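The Laundry Issue: A Gallery

Every April we ask readers to send in pictures of something they would normally close a door on. One year it was junk drawers. Last year it was the space under the sink, and I still think of one of those at night. This time the subject is laundry: washed, unwashed, sorted, abandoned, draped over the exercise bike. We received 300 entries, which suggests that plenty of people would sooner write captions about their laundry than do it.

A few rules, for anyone new. No underwear (the staff voted, and the vote was closer than you would hope). No before-and-after sets, which make the rest of us feel bad. One garment or one pile per entry, and the caption should be the sender's own, though we trim them and fix the spelling of "crease," a word that defeats more people than you might expect.

The full set is hanging in the hallway of the Iltitz Street building until the tape gives out. For this page we kept one picture and the best of the captions, on the theory that a pile of towels looks like a pile of towels but the excuses are different in every house.

The blue shirt gets the big spot. It won the Flat-ish category, open to any item that is smooth on one side and has given up on the other. The left side lies down nicely, with one long fold you could almost call deliberate. The right side is all hills. The judges spent longer on it than they did on lunch.

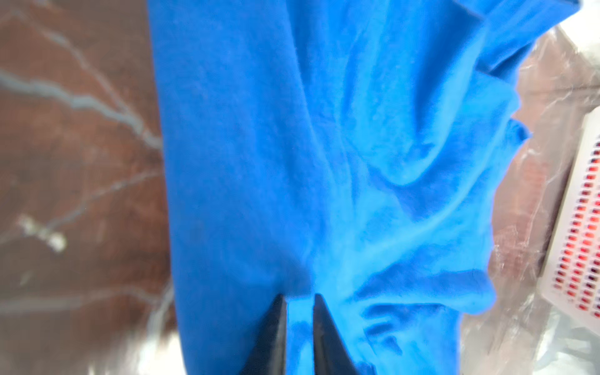

Page 27

Blue, most likely a T-shirt. Royal blue where it behaves, sky blue where it bunches up and catches the light. "Soft, a little fuzzy, and past the point where ironing would be a kindness," says the caption, and we have nothing to add.

The rest of the captions, by category:

Best Chair. "This is the chair. It has held clothes since we moved in. I believe there is a seat." Two other entries made the same joke, but this one arrived first and was shorter.

Best Chair, runner-up. "Clean on the left arm, dirty on the right arm, and the middle is a matter of opinion."

Socks, Single. "I own 22 of these and none of them has met any of the others." We wrote back to suggest throwing them out. The reply said that the minute you do that, the partners come home.

Fitted Sheet. We had high hopes for this one and got the same ball over and over. The winner, by a small margin, was titled "Folded." It was not folded, but we admired the confidence.

Towels. "My mother folds in thirds. My husband folds in half. The closet door does not shut and neither of them will discuss it." Thirds is correct. Letters on this subject will go straight in the recycling.

Line Drying. "Everything was dry by noon and then the neighbor lit his grill, so now we all smell like ribs." Sent from Bisusska, where the wind apparently only blows the one way.

Most Patient. "In the basket for 10 days. At this point I just dress out of it." The judges recognized a fellow professional.

Pockets. "One tissue, black load." No further caption was supplied or needed.

Shrinkage. "It used to be mine. Then it was my daughter's. After the last wash it fits the dog, who looks better in it than either of us did."

Ironing. We had a single entry in this category and have decided to retire it.

Thanks to everyone who sent something in, including the person who mailed us an actual dish towel. It's in the break room and has already picked up a coffee stain, so please don't ask for it back. Prizes are the usual: a bag of wooden clothespins and the right to say you won. If your entry didn't make the page, look for it in the hallway, lower row, near the radiator. The Flat-ish winner is at eye level.

The next subject is glove compartments. Start digging.

Posted 09/05/2018

Recent galleries
Under the Sink: A Reckoning
Junk Drawers of Elano County
The Lids That Fit Nothing
Bhutto Avenue Porches, Swept and Otherwise
Letters: More on Folding in Thirds
Freezer Burn, Volume Two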